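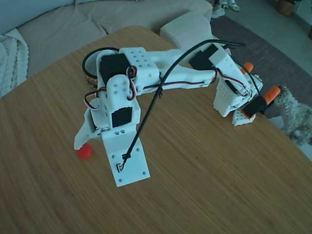
Section 2. Placing and caring for the table top

These steps apply to the Istberg table with the rounded edge, used in a sitting room beside a sofa. Read them through before moving the table.

1. Set the table down with a gap of 10 cm between the top and the front of the sofa.

2. Check that all feet touch the floor. Turn the adjusters by hand until the top no longer rocks.

3. Wipe the top with a soft cloth, barely damp, following the line of the grain. Dry at once with a second cloth.

4. Leave the top clear for 2 hours after cleaning.

Note: The grain varies from honey to light brown, with darker lines between. Small dark specks are natural marks and are not covered by the guarantee.

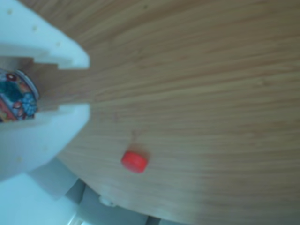 5. Lift small items when moving them — do not drag them. Tins and jars with a metal rim can score the finish, even when lying on their side.

6. Keep round objects well in from the curved edge. The top has no lip.

CAUTION: Do not clamp anything to the rounded edge. Do not sit on the table.

Scratches along the grain can be treated with Rustgate oil, grade 9. For scratches across the grain, see Section 10.

Checked by Clementina Arruda, 03/02/2022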